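3. How people talk about doing the wash

3.1 Where the diaries came from

I should say first that I never set out to study laundry. The project began as a piece of work on household time, and I'd planned to spend most of it on cooking, which has a nice fat literature and which people love to talk about. But when the diaries started coming back from Brivanura, the cooking entries were short and a bit dutiful ("made soup, ate soup"), and the washing entries went on for half a page. One woman used both sides of the sheet and then carried on up the margin. So I changed my mind, and Leopold Schwaiger, who was sharing the coding with me, was kind enough to change his too.

We ended up with 2157 separate entries that mention washing, drying, folding or putting away clothes and linen. Of these, 784 say something about why the writer did it at that moment and not at another, and those are the ones I'll be using in this section. The rest are mostly bare notes of the "one load, towels" kind. They're useful for the timing chapter but they don't tell you much about what anyone was thinking.

The diaries were kept for 6 weeks, beginning in March, in two places: Brivanura, where most people live in flats, and Starosen, where most have a house and some sort of garden. I'd expected the split between the two to matter a lot. It matters a bit, and I'll come to that.

3.2 The load as a unit of time

The first thing that struck me, reading through the pile, is how often people use a load of washing to measure the day. They'll write that they rang their sister "during the whites" or that they had "one load's worth of quiet" before the children came in. Nobody was asked to do this. The diary sheet had a column for clock time, printed quite large, and plenty of writers simply ignored it and told us which wash they were on.

I find this lovely, but it's awkward to code. A load is different in every household. For one writer in Starosen it's a long hot cotton wash that takes up the best part of a morning, and for her neighbour it's the quick setting, always the quick setting, with everything thrown in together. When both of them say "two loads" they mean very different stretches of their lives. Elfriede Hauser suggested early on that we should stop trying to turn loads into minutes and just treat the load as a unit in its own right, the way an older study might treat "a furrow" or "a pipe of tobacco". I resisted for a while (I'd already built the spreadsheet!) and then gave in, and the analysis got much easier.

Once you let the load be a load, a pattern comes up that the clock times hide. People arrange other jobs inside it. There are wash jobs, meaning things you do while the machine is running, and there are between jobs, which you do after taking one lot out and before putting the next in. Wash jobs are the ones you can leave and come back to: hoovering, letters, a bit of weeding. Between jobs are short and tend to be ones people dislike. An awful lot of bins get taken out between loads.

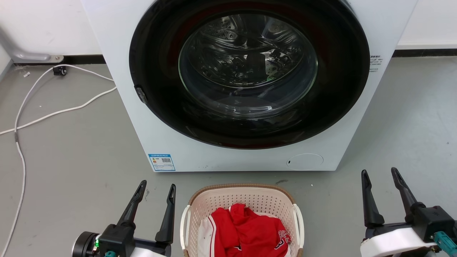

What the writers hardly ever describe is sitting down. When they do, they nearly always add something to cover themselves, such as "only till it finished spinning" or "ten minutes, my knees". I counted these as rest in the first round of coding and Leopold counted them as laundry, and we had quite a long argument over it. His point was that the writer plainly thought of herself as still on duty, listening out. Mine was that she was in a chair with a cup of tea. In the end we made a code called "waiting", and I have to admit it turned out to be one of the busiest in the whole set.

Waiting is worth a paper to itself. For now I'll only say that it is the part of the job where the two people in a couple disagree most. In the households where both partners kept a diary, one would often put down the whole wash, start to finish, as time spent on housework, and the other would record only the loading and the hanging out. Same afternoon, same sheets, and the totals don't come anywhere near each other. I don't think either of them is fibbing. They've got different ideas of when a job has hold of you.

3.3 Reasons given

So to the 784. Each was read by two of us and given up to three reasons, and we talked through the ones we didn't agree on. Some of the reasons are just what you'd guess. The basket was full; somebody needed a shirt; the bed had been slept in by a visitor. We called these need reasons and I won't dwell on them.

The weather comes up far more than I was ready for, and it comes up in the flats nearly as often as in the houses. This was the point where I'd expected Brivanura and Starosen to part company. In Starosen people look out at the line and decide. But in Brivanura, where a good many writers dry everything on a rack in the spare room, they still wrote things like "bright morning, did the sheets". A few of them gave a practical account of it (windows open, better air). Most gave none at all. My guess is that the link between a fine day and clean linen gets handed down in families and carries on perfectly well without a garden, though I can't show that from the diaries and would be glad if somebody with a longer run of data had a go.

Then there are the reasons I ended up calling mood reasons, and these were the ones I kept reading out loud to whoever was in the office. Washing because of a bad phone call. Washing because the exam results were due. "Did the curtains, cross with D." The curtains are a bit of a sign, in fact — they get washed in this sample when something is up, and otherwise barely at all. Elfriede thought I was making too much of this until she went back to her own half of the entries and found the same thing.

I also want to mention the entries where the reason is another person's habits. A widower in Starosen wrote every week that he did the towels first "as that's the order". He doesn't say whose order. Several younger writers say they fold a particular way as their mother did, and then complain about it in the same sentence. The Ellis scheme, which we'd borrowed for coding routines, has no place for this sort of thing. It asks whether a routine is chosen or imposed, and these seem to me to be neither, or both at once. We added a code for inherited habits and went back through the lot, which took most of a wet fortnight.

3.4 A note on what's missing

Two gaps ought to be owned up to. The first is that people stop writing when they're busiest. In the larger families the sheets thin out badly by the fourth week, and the entries that survive are the calm ones, written after supper with the kitchen clear. Anyone using our totals should bear that in mind.

The second is putting away. Everyone writes about loading and hanging out and quite a few write about folding, but the last bit, carrying the pile upstairs and getting it into drawers, barely shows up. Either people don't see it as part of the wash or (and Leopold favours this) it often doesn't get done, and the clean pile sits on a chair and is worn straight off it. We did try a follow-up sheet with a line for it. Most came back with that line blank, and one had "chair" written in it, underlined twice.

The full list of codes, with the changes made after the first round, is kept with the Jundex files, and the next section takes up the timing data from the larger set.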